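The sorting bench at Oltora takes up one side of a rented unit, and the woman who runs it has been there for 4 years. She handles household returns: brushes, bottles, small kitchen things.

"People think the shelves are the work," she said. "It's the bins. If a bin is wrong, you fight it all day."

She started with plastic tubs from Veltar. They cracked at the corners, and she threw out the last of them in July. The metal ones cost more, and she had to argue for them.

"I asked for 2. I wanted to see how they wore before we bought any more."

On a busy Sunday the bench gets through 400 items. Her record is 658, which she doesn't want to repeat.

She likes sloped sides. Things slide down to the floor of the bin and stay where a hand can get at them.

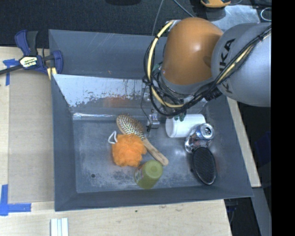
"They get scratched up, and I don't care about that," she said. "I care if something has a sharp edge. I run a rag around the rim every morning, and if it snags, that bin goes out back."

Hairbrushes are her least favorite item. "They catch on everything. I'd take a box of spoons any day."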